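Ticket 806 – Pernley bench, arm won't leave protective stop after the zone change
Opened July 27, 2024
Status: waiting on me, mostly

Hiya, me again from the Plorkville site. I loaded the new speed and zone rules on the Pernley bench this morning and now the arm drops into a protective stop every time it comes in over the table. It clears if I acknowledge it, then does it again on the next approach. Log code is 439 each time.

What I've tried so far:
Restarted the controller. No change.
Put the old zone file back. Fault goes away, so it's the file and I can stop blaming the cabling (which I did, loudly, for an hour).
Checked the payload setting. It still had the weight of the old two-finger gripper in it! I've put the proper figure in for the hand, and that cleared half the stops but not all of them.

Update, after lunch. Read through the Irkine site rules again and I think I've been daft. Rule 2 says the slow zone is measured from the outermost fingertip with the hand fully open, and I'd measured from the wrist flange. So the controller thinks the fingers are already through the floor of the zone before the wrist gets anywhere near it. Whoops.

While I was in there I also found that the file has no sign-off line. We're meant to have the checksum and initials on every zone change before anyone runs at more than crawl speed, and I'd skipped it because it was "only a small edit". Fair cop – I've taken the bench back down to crawl until that's done. 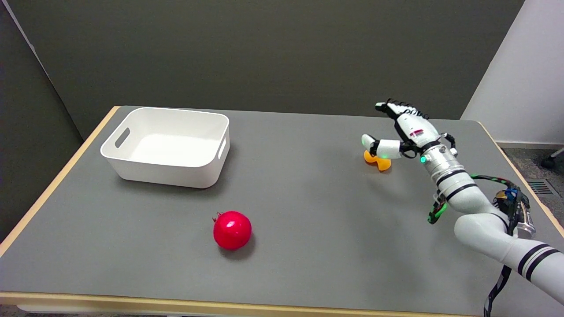

Re-measured from the fingertips and typed it all in again. The new file is 1,807 lines, mostly comments, and I've kept the old one next to it with the reason for the change written at the top. I'd love it if we made that a habit on the Ranasinghe bench as well, as I couldn't tell you why half of those limits are what they are.

Still to do: get a second person to check the numbers, test the stop button from both sides of the table, then a slow run with the lid off the logging. Please leave the ticket open till I've posted the results.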